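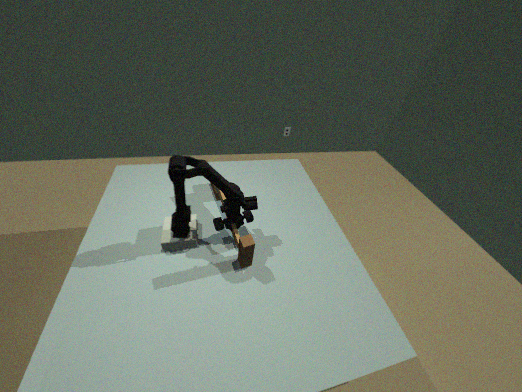 Peça de madeira comprida e braço mecânico preto, em imagem gerada por computador

Buscar no site Digite o que procura

Cidades | Patrimônio | Madeira

Madeira do antigo armazém de Tolentino vai voltar às janelas e ao piso

28 de abril de 2024
3 comentários 41 compartilhamentos

A madeira retirada do antigo armazém ferroviário de Tolentino será reaproveitada na própria obra de restauro do prédio, segundo o projeto apresentado pela prefeitura aos moradores do bairro da Estação. O material estava guardado num galpão da Brastico, empresa contratada para a obra, desde que o telhado foi desmontado, em fevereiro.

O armazém foi construído em 1904 para receber café e sal e ganhou uma segunda ala em 1910. Funcionou como depósito da ferrovia até o fim do transporte de cargas no ramal. Depois abrigou uma cooperativa de leite, uma loja de ração e, por pouco tempo, o arquivo morto da prefeitura. Estava fechado quando parte do forro cedeu, num temporal, sem deixar feridos.

A primeira versão do projeto previa trocar toda a madeira por estrutura metálica e vender as peças antigas em leilão. A proposta recebeu críticas de moradores e de marceneiros da cidade, que pediram uma avaliação peça por peça. A arquiteta Felicidad Tiongson, responsável pela revisão, diz que o laudo deu razão a eles em boa parte.

"A peroba das tesouras está muito melhor do que se imaginava. O problema está nas pontas, onde a viga entra na parede e a água ficou parada. Corta-se a ponta, emenda-se com madeira do mesmo lote e a peça continua servindo", afirma.

De acordo com o laudo, 12 das 16 vigas principais da ala mais antiga podem voltar ao lugar com reparos. As outras quatro perderam seção demais para sustentar o telhado e serão serradas em tábuas para as janelas e para o piso do antigo escritório do conferente. Na ala de 1910, feita com pinho importado, o ataque de cupim foi mais grave. Ali a cobertura terá estrutura nova, com os apoios originais mantidos à vista.

As emendas serão feitas com encaixe e cavilha, sem chapas aparentes. Onde o cálculo exigir reforço, haverá barras internas coladas. O forro de ripas não será refeito. Tiongson explica que ele não fazia parte da construção original e escondia as tesouras, além de ter dificultado a inspeção das goteiras durante décadas.

Cada peça recebeu uma plaqueta com a posição que ocupava no prédio. O levantamento ficou a cargo da engenheira Bezawit Feyisa, que também acompanhou a desmontagem. Durante a limpeza apareceram marcas de serraria em várias vigas e, numa delas, uma conta de somar feita a lápis, provavelmente de algum carpinteiro. O trecho com a conta não receberá verniz.

"Não vamos lixar até a madeira ficar com cara de nova. A orientação é escovar, tratar contra inseto e passar óleo. Mancha de prego fica", diz Feyisa.

O tratamento contra cupim começa na próxima semana, ainda no galpão. As peças precisam ficar em repouso depois da aplicação e só então seguem para a oficina, onde serão cortadas as emendas. A prefeitura não divulgou a data de reabertura do prédio. A Secretaria de Obras informa apenas que a cobertura deve estar fechada antes da próxima temporada de chuvas.

A Derkex, fornecedora das ferragens, vai refazer as dobradiças e os trincos das portas de correr a partir dos poucos exemplares que restaram. As portas voltadas para a plataforma serão mantidas. As da rua, trocadas na época da cooperativa, darão lugar a folhas de madeira com o desenho que aparece nas fotografias do acervo da família Pidel, dona de um antigo estúdio no centro.

O uso do armazém ainda está em discussão. A prefeitura quer instalar no local a biblioteca municipal, hoje num imóvel alugado. Comerciantes do bairro preferem uma feira coberta aos sábados. O projeto atual deixa o salão grande sem divisórias e concentra banheiros, copa e depósito na ala menor, o que permitiria qualquer uma das opções.

Para Marites Catacutan, que tem uma papelaria em frente à estação, a biblioteca traria movimento durante a semana inteira. "Feira é bom, mas é um dia só. Com a biblioteca a criança sai da escola e passa por aqui", diz. Ela pede também iluminação na rua lateral, que fica às escuras desde a retirada de dois postes para a entrada dos caminhões. A secretaria respondeu que os postes serão recolocados ao término da cobertura.

O marceneiro Jayson Soriano, um dos que assinaram o pedido de revisão, considera a mudança correta, mas cobra que as sobras fiquem na cidade. "Sempre sobra ponta, sobra tábua curta. Para uma oficina pequena isso vale muito, dá banco, dá moldura, dá cabo de ferramenta", afirma.

As sobras sem uso na obra serão doadas, conforme a prefeitura, a oficinas e escolas do município, mediante cadastro. O regulamento está em elaboração e deve limitar a quantidade por interessado. A revenda da madeira bruta será proibida. Peças com resíduo de tinta antiga ficarão fora da doação até que saia o resultado da análise de chumbo.

A coordenadora do cadastro, Jennylyn Macaraeg, informa que os interessados já podem deixar nome e telefone no balcão da Secretaria de Obras, no térreo da prefeitura, em horário comercial. Não há inscrição pela internet. No caso das escolas, o pedido deve ser assinado pela direção e indicar o uso previsto para o material. A retirada e o transporte ficam por conta de quem recebe.

O galpão da Brastico não está aberto à visitação. As pranchas do projeto e uma cópia do laudo podem ser consultadas no saguão da prefeitura, e sugestões sobre o uso do prédio devem ser entregues por escrito no mesmo balcão.

Compartilhar 41 Comentar 3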